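Cardboard drawers, finally

Quick one tonight, dinner's on the stove.

So the craft corner. It's been bad since we moved to Perkville. Yarn ends in a shoebox, buttons in another shoebox, stamps in a bread bag. I kept saying I'd buy a real dresser and then looked at what dressers cost. No thanks.

Got cardboard drawers instead, the stacking kind. 18 dollars for the pair, which felt ok. Came flat. The instructions were one sheet with tiny drawings and I folded the first side the wrong way twice. Second one took nine minutes, I was proud of that.

Things I like - the little windows, so I don't have to pull everything open to find the glue. Well, sort of. They're pretty dark, you get a shape more than anything. I'll end up writing labels anyway. And the finger tabs are nice and small, don't catch on my sleeves.

Things I don't like - cardboard marks if you look at it funny. Also they slide a bit when you tug on a full drawer. Might try a strip of that rubbery shelf liner underneath. 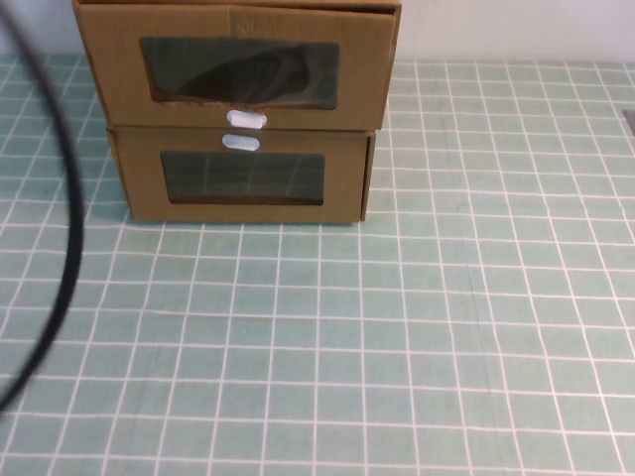
Two high on the gridded mat. Smoky windows, white pull tabs.

Lăcrămioara Avram asked in the comments last time if they'd hold fabric. Fat quarters yes, I think, anything heavier I wouldnt. She has way more fabric than me so she may want the wooden ones.

Still to sort: ribbon, the zippers, all of teh sewing patterns from April. Ok, pasta's boiling over, more later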